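Hanger Return and Reuse Project: Second Progress Report
Prepared for the Jibrin Fund by Ximena Salinas, project lead, Lerville Garment Exchange
Reporting period: to the end of November

1. Status

The project is on schedule for collection and sorting and behind schedule for regrinding. Spending is within budget on every line except transport. No change to the end date is requested in this report. One change to the scope of the regrind work is requested in section 6.

2. Work covered by the grant

The grant pays for the collection of used plastic hangers from clothing shops and charity stores in Lerville, their inspection and sorting at the Skudberg Street workroom, the return of sound hangers to shops, and a trial of regrinding for hangers that cannot go back into use. Wire and wooden hangers are outside the grant. They are still handed in at most collection points and are passed on to the municipal scrap yard and to the theater wardrobe respectively. Time spent on them is booked to our own funds.

3. Collection

3078 plastic hangers were received in the period from 14 collection points. Two of the points, the dry cleaner at the bus station and the school uniform shop, joined after the first report. The uniform shop delivers only at the end of term, so its figures will come in uneven lumps and should not be read as a trend.

Bins were replaced at the larger points. The original bins were too shallow, and hangers put in by the hook tangled with each other and with the bin liner. The new bins have a rail across the top, and staff are asked to hang the items from it in one direction. Unloading time at the workroom has dropped enough that the delivery and the first sort now fit into the same shift on Wednesday.

Contamination remains a problem at the two shopping center points. Size markers, security tags, rubber grips and adhesive labels are left on. Horacio Garrido visited both centers and agreed with the managers that size markers will be removed at the till. Adhesive labels will continue to be removed by us, as the shops have no suitable place to do it.

4. Inspection and sorting

The inspection procedure was rewritten in this period. The first version asked sorters to grade each hanger from one to four. Grades two and three were applied differently by different people, and the distinction had no effect on where a hanger went. The current version has three outcomes: return, repair, regrind.

Each hanger is laid flat on a white surface and checked in a fixed order. The sorter looks first at the hook and the neck, then at the shoulder bar from one end to the other, then at the bottom bar and any struts or clips. Laying the item flat makes twist easy to find, as a twisted hanger rocks when pressed at one shoulder. Hangers with a twist go to regrind whatever their other condition. Heat straightening was tried in the first period and abandoned, and we do not plan to return to it.

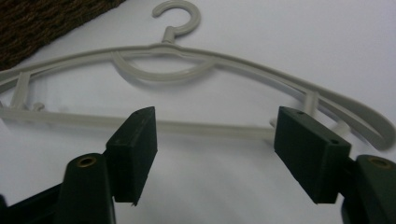

Light gray molded hangers with an inner arc below the hook are treated as their own type on the tally sheet. The wide, rounded shoulder suits knitwear, and three of the receiving shops ask for this shape by preference. The points to check are the joints where the vertical struts meet the bottom bar. A crack at a strut joint is hard to find on a pale matte plastic under ceiling light, so the sorter flexes the bottom bar lightly with a thumb on each side of the strut. If the joint opens, the hanger goes to regrind. Small side hooks and tabs are checked by touch for sharp edges. A missing side hook does not by itself exclude a hanger from return, provided the stub can be trimmed flush.

Brenda Montecinos trained the sorting staff on the new procedure over two sessions. Agreement between sorters was then tested by passing one mixed batch through two people separately. Disagreements were confined almost entirely to surface scratches. The procedure now states that scratches are ignored unless they catch on a piece of nylon stocking drawn along the bar. The stocking test was Brenda's suggestion and costs nothing.

5. Returns to shops

Returned hangers are packed by type, hooks facing the same way, and tied at the neck with cotton tape. Cardboard boxes were used at first. They have been given up for the smaller shops, which have no storage space and prefer to hang the bundle directly on a stockroom rail.

Demand is higher than supply for trouser and skirt hangers with working clips. It is lower than supply for thin black shirt hangers, which make up the largest single type received. Giuliana Huamán is in contact with the hospital laundry about taking the surplus. The laundry has asked for a sample bundle and for confirmation that the hangers can be washed at its usual setting. We have supplied the first and are waiting for information on the second.

6. Regrind trial

457 hangers were set aside for regrinding. None has yet been processed. The trial was planned with the workshop at Funex, which has a granulator of suitable size, but the machine was out of service for most of the period while a replacement screen was on order. Funex has now offered a slot in the coming quarter.

The delay has been used to sort the stock by polymer. Most items carry a resin mark on the neck or the back of the shoulder bar. Unmarked items were separated by a float test in fresh water, which distinguishes polypropylene from polystyrene well enough for our purposes. Metal hooks are removed by hand with a bench vise. The work is slow, and Pascual Villalba is building a simple jig to hold the shoulders level during the pull.

We request permission to limit the trial to polypropylene. The polystyrene stock is brittle, mixed in color and of little interest to the workshop. It would be held in storage until the end of the grant and then offered to the regional recycler. The change has no effect on the budget.

7. Spending

Staff, rent and materials are in line with the plan. Transport is over plan because of the additional stop at the bus station and a repair to the van's side door. We propose to cover the difference from the unspent part of the equipment line, as the label remover cost less than quoted. A statement by line is attached as Annex A.

8. Next period

Collection continues at all current points. No new points will be added before the regrind trial has been run. The tally sheet will be reprinted with separate columns for clip hangers with metal clips and with plastic clips. The hospital laundry's decision is expected before the next report, and the results of the Funex slot will be reported as a separate note if they are available earlier.

Questions on sections 3 to 5 may be sent to Horacio Garrido, and on section 6 to Pascual Villalba.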